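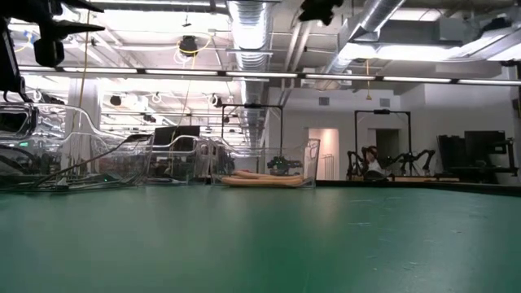

Zosik Starter Kit Review
Progress report to the Ivunberg Fund
Oct 3, 2026

We are now past the halfway point of the grant, and the short version is that we like this kit a lot more than we expected to in February! The Zosik arm, the gripper and the software that comes with them have been in daily use since the first shipment from Gonora arrived, and we have plenty to report.

Where we are

The plan called for 50 sorting tasks, each one written so that a school or small workshop could set it up on an ordinary table. We have logged 2,414 trials so far. The sorting tasks use clear plastic bins on a green mat, with light, soft parts such as tan foam rolls. We picked clear bins on purpose. They are cheap, every supply store has them, and they are hard on a vision system, so they tell us quickly how good the kit's camera software is.

What we like

Setup is quick. Our newest team member went from a closed box to a first pick in one afternoon with only the printed guide, and was grinning the whole time. The gripper is gentle on foam and the fingers swap out without tools. Recording a task and playing it back takes two buttons, and the playback is smooth enough that visitors from the Nugroho training center asked to try it themselves (they stayed well past lunch).

The support desk at Gonora has been a pleasure too. We sent them a long list of questions in the summer and got full answers to all but one.

What still needs work

Bin walls are the main trouble. Under bright ceiling lights the rims throw reflections, and the software sometimes takes a reflection for the edge of a part. Moving a bin by a hand's width often clears it up, but a classroom teacher shouldn't have to know that. Version 2 of the software is better at this, though we have only run 700 of the trials on it and would like more before we give it a score.

The cable guide is the other weak spot. It works loose after long sessions and we have gone back to using ties. The printed manual also skips calibration after a gripper swap - a half page would fix it, and we have sent Gonora a draft.

Budget and next steps

Spending is on plan. We would like to move the unused travel money into spare gripper fingers and a second set of bins in mixed sizes, and ask for your approval by email.

Next we finish the remaining foam tasks, then start on cloth and small boxes. The full score sheet will come with the final report, along with the task cards for anyone who wants to run them on their own kit.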